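Project Report: Shot Length and Dialogue Density in the Feature Film "Hadero"

Media Analysis II, Group Project
Joana Rocha, Chandrasekhar Palaniappan, Lorna Cabrera
Supervisor: Benedita Cordeiro

1. Background

"Hadero" is a biographical drama directed by Madalena Bastos and distributed by Wusell. It covers one winter in the life of a fictional opera singer, Irena Jastutov, after she loses the upper part of her vocal range. Reviews of the film were divided. Several described it as slow, and others described the same passages as tense. The group wanted to find out whether the parts of the film that reviewers called slow differ from the rest in any way that can be measured.

The question was limited to two variables: average shot length (ASL) and dialogue density, defined as the share of running time in which a character is speaking on or off screen. Music, color and camera movement were left out. Performance style was discussed at the planning stage and dropped, as the three of us could not agree on a coding scheme that gave the same result twice.

2. Material and method

The home release of the film was used. Opening titles and end credits were excluded. We worked from a sample of 400 shots, taken as 8 continuous blocks of equal length. The first and last blocks were fixed at the opening and the ending, and the remaining blocks were spaced evenly between them. Blocks were used in place of single random shots so that rhythm within a passage would be preserved.

Each block was logged by two people working separately. A cut was logged at the first full picture after the change. Dissolves were logged at their midpoint. Speech was logged from the first audible word to the last, and pauses shorter than a breath were counted as speech. Singing was not counted, even when the words could be understood. This affects the rehearsal passages in particular and is discussed in section 4.

Where the two logs disagreed, the third member watched the passage and decided. Most disagreements concerned speech behind closed doors in the boarding house, which is mixed very low.
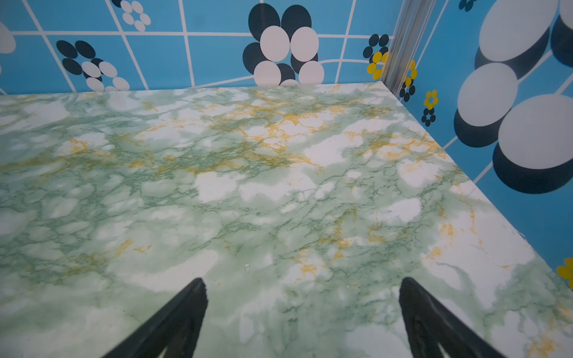 Porto, 2022-10-29

3. Results

The average shot length for the whole sample was 8 seconds. The blocks were not alike. The two blocks set in the boarding house had an ASL of 22 seconds, and the longest single shot in the sample, the telephone call to the conservatory, is in the second of these. The rehearsal blocks were cut much faster than the film as a whole.

Dialogue density over the full sample was some 40 percent. It was lowest in the boarding house and highest in the dinner sequence, where four characters talk across each other for most of the passage.

The passages named as slow in the reviews we collected fall mainly in the boarding house blocks – long shots with little speech. The passages named as tense fall in the same blocks. The two variables together therefore pick out the part of the film that reviewers reacted to, but they do not separate one reaction from the other.

The final concert did not follow the pattern. Its shots are long and there is almost no speech, yet no review in our collection called it slow. All of it is accompanied by singing.

4. Discussion

The concert result suggests that the decision to exclude singing was a weak point. If sung text had been counted as speech, the concert would have moved close to the dinner sequence on the density scale, and the boarding house would have stood alone. We recalculated the concert block on this basis as a check. The logs for the rehearsal blocks were not detailed enough to do the same there.

A second problem is the block design. Two of the block boundaries fall inside a scene, and in one case the boundary cuts through the conversation between Irena and her sister. The shots on either side were assigned to different blocks and this lowers the density figure for both. Scene-based sampling would avoid the problem, though the blocks would then be of unequal length.

The review collection was put together in September by Lorna Cabrera and includes only reviews in English and Portuguese. Reviews that mentioned pace without naming a passage could not be used.

5. Division of work

Joana Rocha wrote the logging instructions and sections 2 and 3. Chandrasekhar Palaniappan built the spreadsheet and calculated all averages. Lorna Cabrera collected the reviews and wrote sections 1 and 4. Logging was shared equally.

6. Further work

The same procedure could be applied to the director's earlier short film, which has the same editor. The spreadsheet is set up to take a separate column for sung text – this should be filled in from the start, for every block.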